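Palus Cabin Load Planner: Setup Guide
Section 4. Entering a regional turboprop

26 October 2024
By the Sutmont documentation desk

Complete Section 3 before you start. You need the current weighing report for the airplane and the seating plan issued by the operator. Do not copy figures from a sister airplane, even if both were delivered in the same year.

4.1 Create the airplane record

1. Open Fleet and select New Airplane.
2. Type the registration exactly as it is painted on the fuselage, including the hyphen if there is one.
3. Choose the unit of weight. The unit cannot be changed after the record is saved.
4. Enter the maximum payload from the weighing report. The Kallmont demonstration record uses 3,920 kg.
5. Enter the number of cabin zones. Most regional types have three or four.
6. Select Save Draft.

Note: A draft record is shown in gray and cannot be used to release a flight.

4.2 Enter galley and catering weights

Galley weights are held apart from the basic weight so that they can be changed from one route to the next.

1. Open the Galley tab.
2. Add one line for each trolley position, starting at the forward door.
3. Enter the empty trolley weight first, then the loaded weight. In the demonstration record the loaded forward trolley is 95 kg.

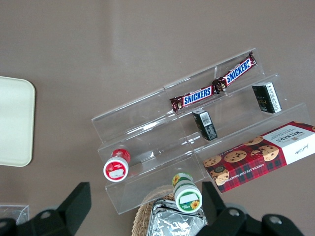

4. Assign each line to a zone. A trolley stowed behind the last seat row belongs to the aft zone, even where the galley has its own door.
5. If the airplane flies some routes without catering, tick Allow Zero Load. Leave the box clear for all other airplanes.
6. Select Check Totals. The figure at the foot of the tab must match the catering sheet.

Caution: Do not enter water tank contents on this tab. Water is entered under Fluids, and entering it twice will move the calculated center of gravity aft.

4.3 Set the route profile

1. Open Routes and select Add Route.
2. Enter the departure and arrival airports. The demonstration route is Sutmont to Echevarría, 597 nautical miles.
3. Choose the catering level: None, Light, or Full. Light is intended for drinks and packaged food handed out from a single trolley.
4. Choose Summer or Winter passenger weights. Operators that switch on a fixed date can enter it under Season Change. The winter set stays in use through the end of February unless you enter another date.
5. Select Save Route.

If the message "Zone total does not agree" appears, go back to the Galley tab and look for a line with no zone assigned. Lines imported from version 7 files often arrive that way.

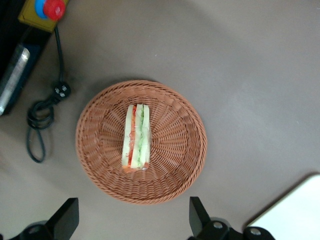
4.4 Release the record

1. Print the summary page and compare it with the weighing report line by line.
2. Have a second person with release rights sign in and open the draft.
3. Select Release. The record turns from gray to black.
4. File the signed summary with the airplane's weight documents.

Caution: Any change to the seating plan returns the record to draft. Flights already planned keep the old figures until they are recalculated.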